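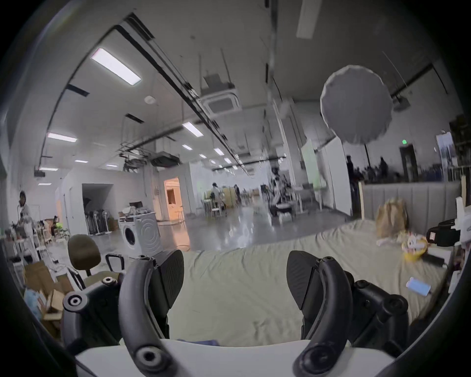
About Joltby

Joltby is an independent test house for robot end effectors, arms, cameras and controllers. We work for manufacturers who want a second set of numbers before release, and for integrators who have to choose between parts that look the same on a data sheet. We do not sell hardware and we take no commission on anything we recommend.

The company was started by Arnel Belmonte, who had spent his earlier career commissioning packaging lines and writing acceptance tests for them. The first jobs were all parallel-jaw grippers for bench use. Arms and mobile bases were added later, followed by head and wrist cameras as customers began asking for the whole chain to be measured together.

What we test

Most of our work is comparative. A customer nominates two or more units, we mount each one in turn, and the same task list is run on all of them. The current list, known in the shop as the Prerneck set, has 37 handling tasks. It covers soft and rigid objects, fabric, thin card, zips, handles and doors. Each task is repeated up to 300 times per unit, depending on how much spread shows in the early runs.

For grippers we report closing force, pad wear, finger deflection under side load, backlash in the linkage and drop rate. Hand-held grippers are assessed on the same objects as their arm-mounted equivalents, with added notes on trigger effort and operator fatigue.

For cameras we report latency, exposure recovery when moving between bright and dim areas, and the portion of the view taken up by the tool itself. Wide-angle lenses are calibrated before and after each block of runs.

For controllers we log command-to-motion delay, jitter, and behaviour on loss of signal. Stop functions are checked first. A unit that fails its stop check goes back to the customer and no further work is done on it.

The test floor

Testing is carried out on one open floor with a sealed concrete surface. Household furniture and appliances share it with conventional workstations, so a unit can be moved from bench work to domestic tasks without being packed down. Ceiling lighting is left on for standard runs. Reduced-light runs are booked separately and reported in their own table.

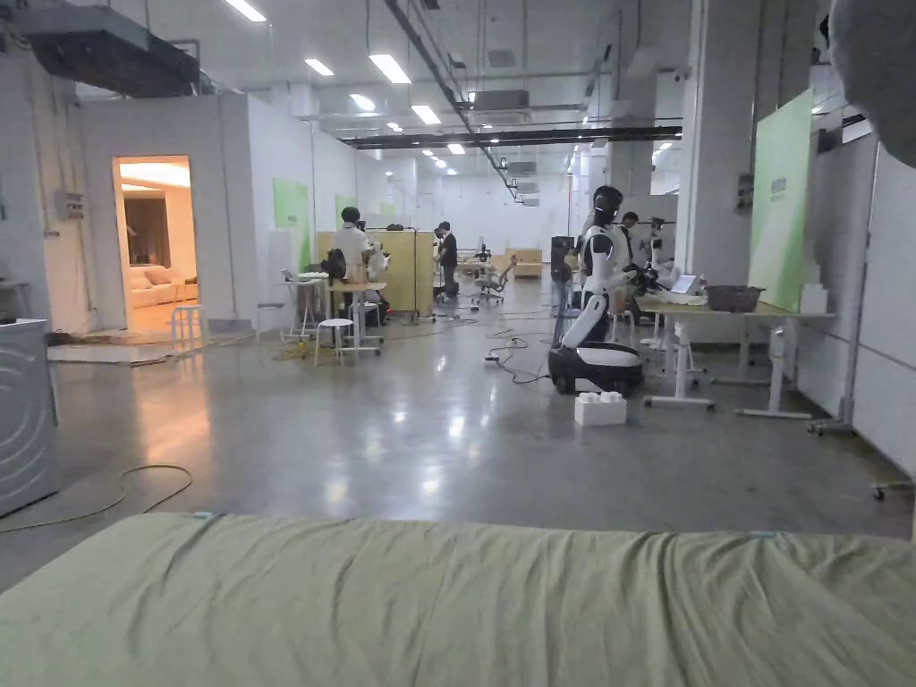

The test floor, with a wheeled humanoid at the long desk and workstations to the left.

Wheeled bases are driven between stations on a fixed route. Position error on arrival is recorded at each stop, as it has a direct effect on reach and grasp results. Where a customer supplies both the base and the arms, we can separate the two sources of error on request.

Reports

A standard comparison report runs to 13 sections and includes the raw logs, the calibration files and a list of every run that was excluded, with the reason. Results are released to the paying customer only. We will not supply a one-line ranking for use in advertising – the tables can be quoted in full or left out.

Turnaround is normally 4 weeks from the day the last unit arrives. November is usually booked out well ahead.

Equipment and methods

Force measurements are made on a Vosell bench cell, checked against reference masses at the start of each job. Log analysis uses Vasić, our in-house software, which time-aligns camera, joint and force data to a single clock. Customers receive a read-only copy with their report and can re-run any of the plots.

Working with us

Send the model numbers, mounting drawings and supply voltage for each unit, along with a short description of the intended use. Customers may attend the first day of runs by arrangement. Closed footwear is required on the floor.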